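電動グリッパ Fido(Seltus) 評価機のご案内と比較メモ
印刷する | メールで送る
この記事は7分ほどで読めます

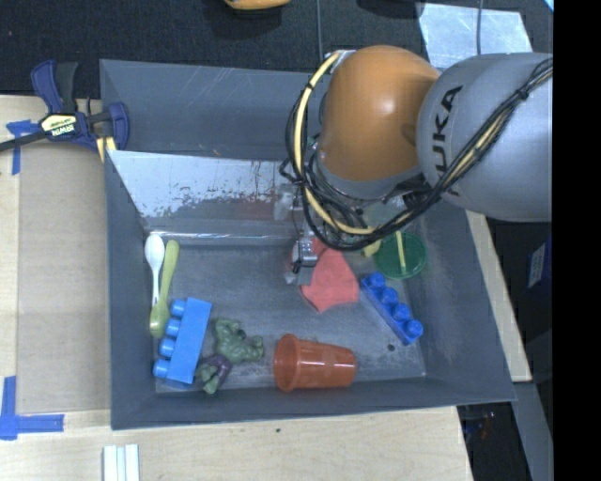 製品情報 > ロボットハンド・グリッパ > ばら積み・雑貨ピッキング向け

Fidoは、Seltusの電動平行グリッパです。形も材質もそろわない品物を箱の中からつまみ出す用途を想定しています。当社では取り扱い開始にあたり、現在販売しているPylypenkoのDroraと同じ条件で動かし、違いを調べました。このページには製品の概要と、試験で分かったこと、評価機の貸し出し条件をまとめています。

概要

Fidoの本体は金属製で、指は左右一対の平行開閉です。開き幅は最大123ミリ、標準の指先の厚みは8ミリです。駆動は電動のみで、エア配管は要りません。把持力と開閉速度は上位コントローラから指令ごとに変更できます。指の位置と電流値は常時読み出せるので、空振りの判定にはこの2つの値を使うのが基本になります。

Droraは同じく電動ですが、指が樹脂製で、物に当たるとたわみます。開き幅はFidoより狭く、本体は軽くできています。どちらも産業用アームに付ける場合は、変換フランジを別に用意する必要があります。フランジは当社で製作できます。

試験の環境

試験では、木の天板にクランプで留めた濃い灰色の大きな箱を使い、KUKAのアームを上から差し入れました。箱の壁は内側に傾いています。垂直な壁の箱に比べると壁際まで指が入りやすいのですが、底の縁では品物が斜面に寄りかかることがあり、姿勢の推定は難しくなります。

箱に入れた品物は、布、プラスチックのコップ、スプーン、丸いふた、ブロック玩具、人形など、家庭にあるものが中心です。お客様の現場で扱う部品とは違いますが、薄いもの、柔らかいもの、重心の偏ったものがひと通り混ざるため、グリッパの得手不得手を見るには便利です。品目は全部で17種を用意し、入れ替えながら試験しました。

試行回数は2機種の合計で2,222回です。把持計画のソフトウェア、アームの速度、カメラの位置は両機種で共通にしました。ただし指の長さが違うため、アプローチ高さの補正値は機種ごとに設定しています。

品物別の所見

布
両機種とも、くしゃくしゃになった状態であればよくつまめます。広がった部分よりも、しわが盛り上がったところを狙うほうが安定します。底にぴったり張り付いた布では差が出ました。Fidoは指先が硬いため、底面に軽く当てて閉じる動作で端を拾えることがあります。Droraで同じことをすると指が外側に逃げます。底当ての動作を使うときは、アーム側の力制限を必ず有効にしてください。

スプーン
柄の部分が細く、底からの高さもわずかです。Fidoの標準指では柄をつまめますが、柄の向きと指の向きがずれていると回転して抜けます。2本が交差して重なっている場合は、上のものから順に取る設定にしても、下のスプーンが一緒に動くことがよくありました。Droraは柄の細いものが苦手で、頭の丸い部分を側面から挟むほうが結果は良好です。

ブロック玩具
平行な面があるので、どちらの機種にも易しい品物です。突起のある面を挟むとFidoでは接触が点に近くなり、持ち上げたときに傾きます。突起のない側面を優先する設定にすれば問題ありません。

丸いふた
半透明のものは深度カメラで面が欠けやすく、グリッパの比較というより認識側の問題になりがちです。位置さえ正しく取れていれば、Fidoは縁を片側だけ挟む取り方ができます。ふたの上に別の細いものが載っていると、縁をつまんで持ち上げた際に滑り落ちます。箱の中に落ちるだけなら支障はありませんが、一品ずつの計数が必要な工程では対策が要ります。

コップ
横倒しの姿勢では、口の縁を内と外から挟む取り方と、胴を両側から挟む取り方があります。Fidoは開き幅に余裕があり、試験に使ったコップではどちらも可能でした。胴を挟む場合、把持力を上げすぎると薄手のものは変形します。Droraは指がたわむので力の調整に神経を使わなくてすみます。

人形
手足が出ていて、どこを挟んでも平行な面になりません。これはDroraのほうが明らかに扱いやすい品物でした。Fidoは胴の太いところを深く挟めば持てますが、腕や脚に掛かると途中で姿勢が変わります。ゴムパッド付きの指(オプション)に替えると改善しました。

全体として、薄いもの、細いものが多い現場ではFido、丸みのあるものや壊れやすいものが多い現場ではDroraをお勧めしています。混在する場合はFidoにゴムパッド付きの指を組み合わせた構成から始めて、取れない品物を洗い出すのがよいと思います。

配線の取り回し

箱の中に深く入る用途では、ケーブルの処理が稼働率に響きます。手首の回転範囲を広く使うため、グリッパの付近に余長のループを残し、結束バンドでまとめてアームに沿わせてください。ループが小さすぎると回転の端で引っ張られ、大きすぎると箱の縁に当たります。把持計画の干渉チェックにはケーブルの形が入っていないことが多いので、ループの張り出し分を円柱などの簡単な形状で手首のモデルに足しておくと安全です。

カメラを上方に固定する場合、アームが箱に入っている間はケーブルと手首の陰になって底の一部が見えません。撮像はアームを退避させてから行う設定を標準にしています。退避の時間が惜しい場合は、反対側にもう一台カメラを追加する構成もご相談ください。

箱の内壁が擦れて光っていると、照明の反射で深度が乱れることがあります。使い込んだ箱をそのまま使うときは、照明の角度を変えるか、つや消しのシートを貼ってください。

指の交換

Fidoの指はねじ止めです。慣れた作業者で、原点合わせと開閉確認まで含めて約17分かかりました。ワンタッチの交換機構はありません。品種の切り替えごとに指を替える運用には向かないので、その場合はツールチェンジャーの併用をご検討ください。Droraの指は差し込み式で、工具なしで外せます。

制御と接続

通信は本体から出る一本のケーブルで、電源とは別系統です。アームのコントローラから直接動かす方法と、外部のPCから動かす方法があります。今回の試験では外部PCを使いました。付属のライブラリには、開く、閉じる、位置指定、力指定、状態読み出しの各命令があります。エラー停止からの復帰は命令を送れば済みますが、非常停止のあとは電源の再投入と原点復帰が必要です。原点復帰では指が全開まで動くため、箱の中で実行しないでください。

付属品

・グリッパ本体
・標準指(一対)
・通信ケーブル、電源ケーブル
・取付ねじ
・取扱説明書(日本語、英語)

ゴムパッド付きの指、延長ケーブル、変換フランジは別売りです。延長ケーブルは受注後の手配となります。

評価機の貸し出し

FidoとDroraは評価機をご用意しています。両機種を同時にお貸しすることもできます。お申し込みの際は、お使いのアームの型式、フランジの寸法、扱う品物のおおよその大きさと重さをお知らせください。品物の写真があると、事前に指の選定ができます。実物をお送りいただければ、当社の環境での把持テストも承ります。油の付いた部品、食品、刃物はテストの対象外です。

返却時は指を標準のものに戻し、ケーブルは外した状態で梱包してください。使用による指先の擦り傷は請求の対象になりません。

価格と納期は構成によって変わりますので、お見積もりをご依頼ください。

印刷する | メールで送る
最終更新:5月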